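# Pantry organizers and other things I was told would change my life

Every spring I get talked into buying containers. The sales pitch is always the same: put your food in matching boxes and you'll waste less, spend less and find the cumin. I've tested a fair number of these ideas in my own kitchen, and I'd put most of them back on the shelf.
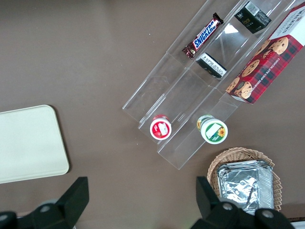

Deolinda Tavares wrote in to say that I'm too hard on clear racks, and that hers stopped the family from buying a second box of everything. Fair enough. She also admits she wipes it down every week, and I'd like to see how many of us keep that up past December.

## Clear plastic

Clear acrylic shows you what you have. It also shows crumbs, fingerprints and whatever leaked out of the honey. Wash it by hand in lukewarm water with a drop of dish soap and dry it with a soft cloth. Skip paper towels, which can leave fine scratches, and keep glass cleaner with ammonia away from it, as it can turn the plastic cloudy.

Measure the shelf before you shop. Measure the depth too, with the door closed. I bought a Mernley rack that fit beautifully until I tried to shut the cabinet.

## Decanting

Pouring flour from a bag into a jar does not make it last longer if the bag was closed properly to begin with. A jar with a tight lid does help against pantry moths. If you decant, cut the date and the cooking directions off the package and tape them to the back. I once guessed at the water for some polenta and we had sandwiches.

Don't top up a jar that's still a third full. Use up the old stuff, wash the jar, let it dry overnight, then refill.

## Baking soda in the cupboard

The open box of baking soda is supposed to swallow smells for 30 days. Mine sat next to the onions for 2 months and the cupboard smelled of onions. Moving the onions worked.

## Bay leaves against bugs

My neighbor Rui swears by them. I tried 6 leaves on the grain shelf and got moths anyway. What did the job was throwing out one old bag of rice, vacuuming the shelf corners and freezing the new flour for a few days before putting it away.

## Worth the trouble

- A marker and masking tape, kept in the same drawer as the scissors.
- Snacks and candy low down, at the front. Hidden chocolate goes gray and gets forgotten, or it gets found.
- One shelf left half empty for the week's groceries.
- A cheap turntable for oils and vinegars. I expected to hate it and I've had mine for 3 years. Line it with a circle of parchment and change that when it gets sticky.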